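Beddoe workshop, monthly get-together
2026-03-24, minutes by me again, as Inese Luik had them in February

I started writing before everybody had sat down, so the first bit is thin. Cleiton Magalhães was in the chair. Inese came in during item one and wants it noted that she was parking.

1. Last time's minutes
Fine as they are, except that Florura was spelled three different ways. I fixed it and we moved on.

2. Small storage
This took up most of the evening! We have been going back and forth on plastic drawer units since before Christmas, and I'm happy to say we finally agreed on something. The small parts are going into drawers. The cookie tins are going home with whoever brought them, and I will take three of them myself (the blue one is mine anyway).

Cleiton had prices from two places. Donari wants 92 for a set, delivered, and Grillura is cheaper but you have to pick up the sets yourself and they only do gray. Most of us like white, mainly for seeing what's what on a dark shelf. We talked for a while about whether a unit should live on the worktable or on the shelf behind it. I said table, toward the back, with the front left clear for working – I hate reaching up for screws with my hands full.

We also went over the brown sheet for the tabletop. I like it a lot, it's easy on the eyes and small things show up well against it, but it does wrinkle, and we agreed to smooth it out toward the back before anything heavy gets set down.

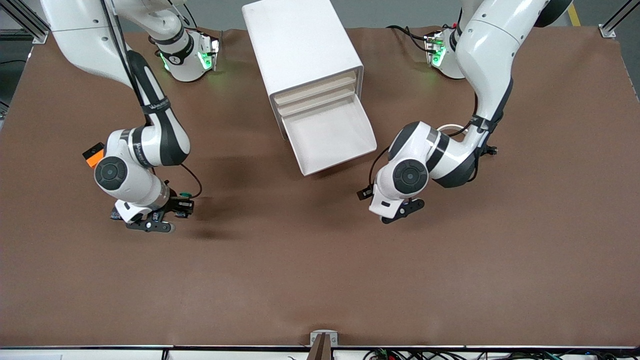 Inese said that drawers are only as good as their labels, and that she would vote for the whole thing if somebody promised to write them by hand, in big letters, before a single washer went in. I promised. She also asked for one drawer to stay unlabeled for odds and ends, and there was some grumbling about that, but it passed.

Agreed: order from Donari, white, up to a limit of 100. Cleiton to call them this week.

3. Sorting day
We have around 2000 loose bits to go through, going by Cleiton's guess, and his guesses are usually low. We'll do it on a Saturday morning, date to follow. Bring a tray or a muffin pan if you have one. Anything rusty goes straight in the scrap bucket, and please let's not have the debate about bent nails again.

4. Money
There's 50 left over from the Florura sale and it goes toward the drawers. I still owe for the coffee.

5. Anything else
The shelf by the door wobbles. Inese has the right wrench and will bring it in. Cleiton asked who has the long ruler, and I had a look when I got home – it's in my trunk, sorry, I'll bring it next time.

Next meeting same time, same room. Inese is doing snacks.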